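Oiling a softwood table, or leave it bare?
Posted 7 Jan 2023

kirkden_amber
Right, settle this for me. I've got a pale wooden table with a lovely streaky grain and my other half wants to varnish it. I'd much prefer oil, but the last one I did went properly orange by March and I've never forgiven myself!
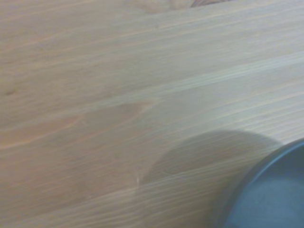
Budget is £200 for the lot, and I'm happy to sand by hand if I must.

normandp
Varnish. Sorry. Oil on pale wood is a faff and you'll be redoing it every few months.

sihan_x
Disagree with Normand, as usual. White-tinted hardwax oil keeps it pale, and you can patch a scratch without stripping the whole top (try that with varnish). Two thin coats, wipe off the extra, leave it overnight.

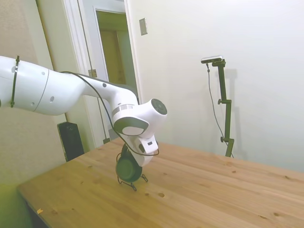 Light wood, white arm over it.

normandp
And when someone leaves a hot mug on it?

sihan_x
Coasters, Normand.

yasuo_s
I use plain soap flakes on mine, 4 years now. Goes a bit grey but I like it grey. Test it underneath first.

kirkden_amber
Ooh, soap! Hadn't thought of that. Will try a patch on the underside and report back.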